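The junk bin should stay open

Jan 14, 2026

Every February my street does the big clear-out and every February I read the same advice. Lids. Labels. Matching boxes with little windows. The Buvent catalog is on my kitchen floor right now, open to a page of lidded tubs — 70 dollars for the set, and what you get is a place to lose your tape measure.

I want to argue for the plain open bin. One bin, gray, no lid, on a table where you walk past it.

We moved to Tatunham with a closet full of sealed boxes. Two of them I never opened. Two! Whatever was in there, I bought again, probably, or did without. A lid is a way of saying later, and later is a long time in my house.

An open bin nags you. You see the dead batteries and the bent can and the thing that came off the other thing. You get annoyed. Eventually you deal with it, usually while waiting on the kettle.

People tell me it looks messy. Sure. It is messy, the mess was there before the bin. My neighbors on Xavier Street have a hall cupboard that shuts with a click, very nice, and they can't find a screwdriver in teh daytime.

The other complaint is that open bins fill up. They do if they're deep. So get a shallow one, wide, and stop when the bottom is covered. Once stuff starts lying on top of other stuff you've got a drawer, and drawers are where it all goes wrong.

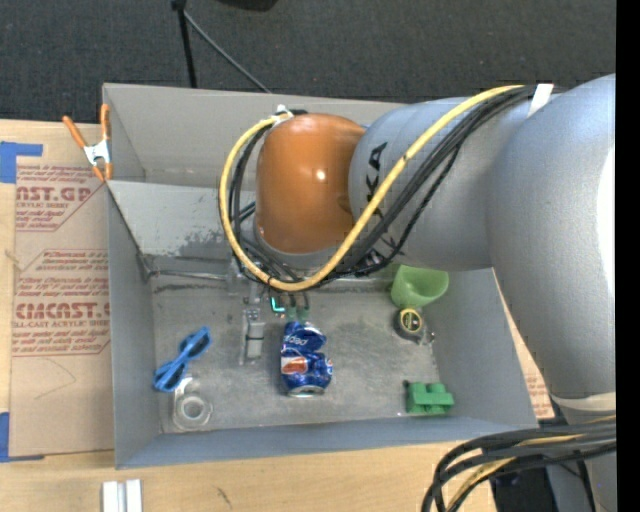
Photo: Drirkness

Six small things in a rectangular bin on a light wood table, one of them a crushed blue soda can. I'd call that about the right load. The can wants to go out with the recycling, and with no lid over it you can tell at a glance.

Tubs are fine for winter blankets, I'll give Buvent that much. Blankets don't need deciding about. Everything else, leave it where it can bother you a bit — and put the catalog in the bin to, while you're there.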